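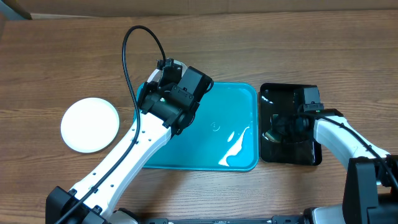 *Figure 4.1 Two robot arms reaching over a brown wooden table.*

# Chapter 4: Colour and the Swimwear Buyer

A swimwear range is bought long before anyone wears it. At Susetti, a high-street chain with 70 shops, the buying team signs off its summer colours in November. By then the cloth has been dyed in small test lengths, the samples have been tried on a fitting model, and the prices are mostly fixed. Colour is the part of the order that can still be changed cheaply, and it is also the part most likely to leave stock on the rail in August.

This chapter deals with how that choice is made. Chapter 3 covered cut and support, and readers should be familiar with the terms *core line* and *fashion line* before going on.

## 4.1 Core colours and season colours

Most ranges are built on black and navy. These sell every year, at full price, to customers who replace a suit when the old one loses its stretch. Season colours are added on top. They bring people into the shop and give the window display something to work with, but they are ordered in smaller numbers and marked down sooner.

Torunn Wallin, a buyer at Susetti, orders no more than 400 pieces of any new shade in its first year. If it sells well, it comes back the next summer in a second style. Coral followed this route. Lime did not, and was dropped.

## 4.2 How a shade behaves in water

Pale fabrics can turn see-through when wet, and linings add cost. Bright shades fade in chlorine faster than dark ones, and some reds will bleed on to a white trim. A shade should therefore be checked on the cloth it will be sold in. A paper colour card tells the buyer very little.

The mill at Skirville sends each shade in 2 weights of cloth. Ikhsan Wuisan, who runs the sample room, soaks both, dries them flat and compares them with an untreated piece by a north-facing window.

## Before you read on

Visit a shop that sells swimwear and note which colours hang nearest the door and which are on the sale rail. Keep your notes for the exercise in Section 4.5, where they are set against the Urnville sales figures.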